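Garnden Bin Picking Project: Our Report

When our team signed up for the robotics elective we thought we would be building something with wheels. What we got was a big industrial arm, a metal bin and one sentence on the project sheet: "Get things out of the bin." I am so glad we did, because I have never learned this much in one class!

We named the project Garnden after a typo in our first shared folder, and it stuck. The control program is called Plimau (also a typo, we are not good typists). Plimau takes a picture of the bin from the fixed camera, decides which object to go for, picks a grasp and sends the arm in. If the grasp fails it goes back up, takes another picture and tries again.

The first weeks were all calibration. The camera thinks in pixels and the arm thinks in millimeters, and until those two agree the gripper comes down in the wrong place with total confidence. Our first calibration was off by 17 mm, enough to miss a hairbrush handle completely. We went back and did it over with more points spread across the floor of the bin, including the corners we had skipped the first time, and got it down to 2 mm. There was a lot of yelling in the lab that afternoon (the good kind).

Then came the objects. We wanted everyday things with very different shapes, so we had cups, blocks, brushes and a few others from home. Blocks were the easiest by far. They have flat sides, they sit still, and the fingers close on them nicely. Cups were harder than we expected, mostly because Plimau kept trying to grab the whole cup from outside when it could have just pinched the rim. Once we added a rim grasp the cup numbers went way up.

The round brush was our favorite problem. The bristles confuse the edge detection, the shiny part reflects the lights, and a brush can roll if you touch it off center. We ended up telling Plimau to look for the handle first and to line the fingers up across it. Grabbing close to the head works too, but then the brush tips when the arm lifts.

The sloping walls of the bin deserve their own paragraph. Anything near a wall is a pain, because the wrist needs room and so do the cables. We set up a keep-out zone along each side, then had to shrink it when we noticed that objects near the wall were never being picked at all. The version we have now tilts the wrist a little and comes in from the open side.

By the end we had logged 993 grasp attempts, and 600 of them ended with the object out of the bin and in the drop tray. We had hoped for more, but most of the misses came before the rim grasp and the handle rule went in, and the later runs look much better.

We demo on 19th June, and after that the arm goes to the next group. If we get it back in September we want to try soft things like socks, and we want Plimau to learn from its own misses so it stops repeating the same bad grasp on the same brush.
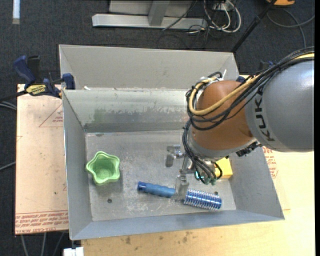 We would also like to try fuller bins, with objects lying on top of each other, so the program has to work out what to move first. The code for that is half written already and we can't wait to run it!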